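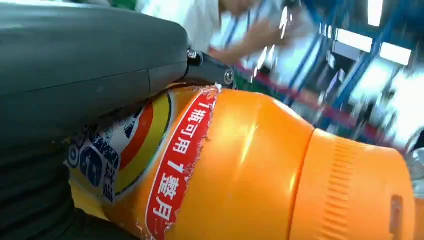 *Orange bottle, label partly torn.*

I spent most of June getting rid of half-used bottles. We have been in the house in Himley for nine years, and in that time a lot of things got opened, used once and put on a shelf. The plan was to clear the shelves under the basement stairs so the plumber could get to the shutoff valve. That part took one evening. Figuring out what to do with everything I pulled out took the rest of the month.

The first problem was labels. Paper labels don't last in our basement. The air is damp from spring until the furnace comes on, and the glue lets go at the corners. Then somebody slides the bottle past another bottle and a strip comes off. Usually the brand name survives, printed large across the front, and the part that goes missing is the small type on the back with the directions and the warnings. I had three bottles of Risine and could tell they were Risine, but there is a Risine for drains and a Risine for tile and you would not want to mix them up.

I sorted everything into groups on the floor. There were things I knew and would use again, things I knew and would never use again, and things I couldn't identify. The last group was the largest. I had expected the opposite.

I called the county about the unidentified ones. The woman who picked up was helpful and a little tired. She told me to leave everything in the container it came in, keep the lids on tight, and write "unknown" on a piece of masking tape. She said not to sniff anything. I had already sniffed several things. She also said the drop-off site takes household quantities only, and that I should bring the boxes in the trunk and not on the back seat.

After that I went back through the pile and did the tape. It's slow work. Masking tape doesn't stick to anything oily, so I wiped each bottle down first with a dry rag. I used a pencil for the first few and then found I couldn't read it under the basement light, so I did them over in marker.

Dirk Görtz, who lives behind us, came over while I had the boxes out in the driveway and took a tube of Ronex and the good wood oil. He refinishes chairs. I offered him the deck stain too and he looked at the date on the can and put it back in the box. I hadn't known deck stain had a date. Apparently once it has been frozen it isn't worth much, and ours had been through every winter down there.

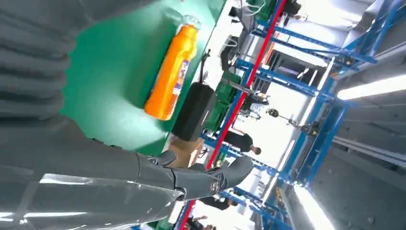

The drop-off site opens at 8 in the morning and I got there at 7:40, thinking I would be early. There was a line of cars out to the road. It moved well, though. You stay in your seat and pop the trunk, and people in gloves lift the boxes out and set them on a cart. I asked if I could have the boxes back and was told no, so if you go, don't use the plastic bins you like. I lost a decent one that way.

The charge was $4, for a can of something they put in a separate drum. All the rest was free. The man with the clipboard asked how many homes the load came from. I told him one, and he wrote it down without comment.

When I got home I looked at the empty shelves and tried to work out how we ended up with so much. Some of it came with the house. The previous owners left us paint for every room, which was kind of them, and we repainted every room within two years and kept their paint anyway. Some of it came from buying the big size to save money. A big bottle of stain remover costs less per ounce, but if you have one stain and then put the rest away until the label falls off, you haven't saved much. I used to keep receipts, and going by the ones I still have we spent $40 on grout cleaners alone, for a bathroom with very little grout in it.

A lot of it was duplicates. I'd need something, fail to find it, and buy it again. The first one would be right there behind the paint. Chaimae Mahrous, my sister-in-law, keeps a sheet of paper taped inside her utility closet door with everything that's in there. She adds a line when something goes in and crosses it out when it's finished. I always thought that was a bit much. I have now made one. It's on the wall at the foot of the stairs on a clipboard, with a pencil on a string, and so far it has been kept up by me and ignored by my husband, who put a can of spray lubricant down there last week without writing anything.

I also changed a couple of things about how we store what's left. Nothing goes on the bottom shelf anymore, where the damp is worst. Bottles get a strip of clear packing tape over the back label the day they come home, wrapped far enough around that it sticks to itself. Denise Yeoman at the hardware store suggested that. She does it with her garden sprays. Before I put the tape on I take a picture of the directions with my phone, and those pictures go in an album called "basement." I've used it once, to check how long the drain cleaner is supposed to sit. You can read the small type better on the phone than on the bottle anyway.

I bought a dehumidifier as well, a secondhand Yagi. It holds less water than I'd like and needs emptying morning and evening while the weather is like this. The hose attachment was missing. I've written to the seller to ask if it's in a drawer somewhere.

The plumber came on time and was done in half an hour. The valve had been leaking very slightly, enough to explain the rust on the bottom shelf brackets and possibly some of the damp. He replaced it, and he asked whether I wanted the old one. I said no.

I still have one box to deal with. It's all batteries and light bulbs, and those go to a different place with different hours, the one out past the fairgrounds. If anyone in Himley knows whether they take the long fluorescent tubes, let me know before I load the car. I have two of them and they only fit if I fold the seats down.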